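Home Organization and Kitchen Practice, Unit 4
The Table as a Storage Place
Handout prepared by Lefteris Mitsotakis-Vlachou, Clinholm evening course

Please read these notes before the practical hour in January. Bring a pencil and the plan of your own kitchen from Unit 3.

4.1 Standing, hanging, lying

In a small kitchen the same things must be stored, dried and used on one surface. For this reason we divide the objects by the position in which they rest.

Standing: plates in a plate stand, a cutting board in a rack. A standing object needs little surface, but it needs a support which does not move.
Hanging: mugs on a mug tree. The post uses height, and the base should be wide enough so that the tree does not fall when all mugs are on one side.
Lying: food in a basket. Choose a shallow basket for corn, so that each cob can be seen and taken without lifting the others.

In the arrangement below, please find first the standing things, then the hanging ones, and only then the two corn cobs.

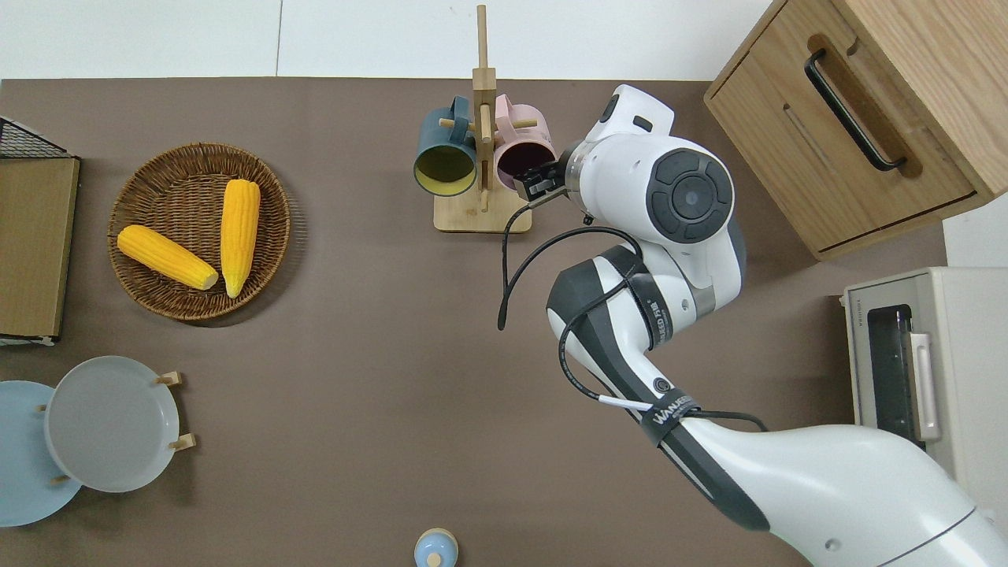 4.2 The middle of the table

Students often ask me where the "important" things should go. My answer is that storage belongs to the border and work belongs to the middle. If you cut bread or fill a lunch box, you need a free place in front of you – I would say the width of both elbows.

Last term we measured the table in the Valderrama room. It is 1,197 mm long, and we decided to keep 58 cm of this length only for work. The rest was enough for a full set of breakfast things.

4.3 Stands and boxes

Two questions to discuss in pairs:
Does the stand have a flat base, and can you lift it with one hand to wipe under it?
Does the box have a handle, and is the handle turned to a side where you can reach it?

A mat under the objects is useful, but it should not cover the whole table. Leave a part uncovered, for example for papers or for a recipe book.

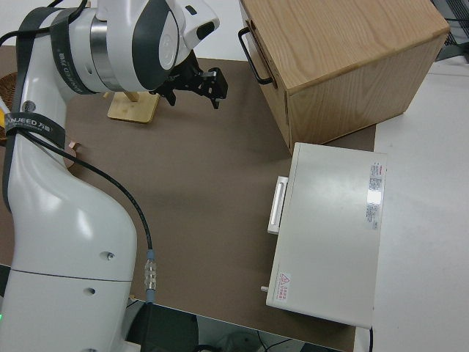 Fig. 2. Small wooden stand with dowel, box with black handle, brown mat and white tabletop.

Homework: draw your table from above and mark each object with S, H or L. Reading: Tusum reader, page 43.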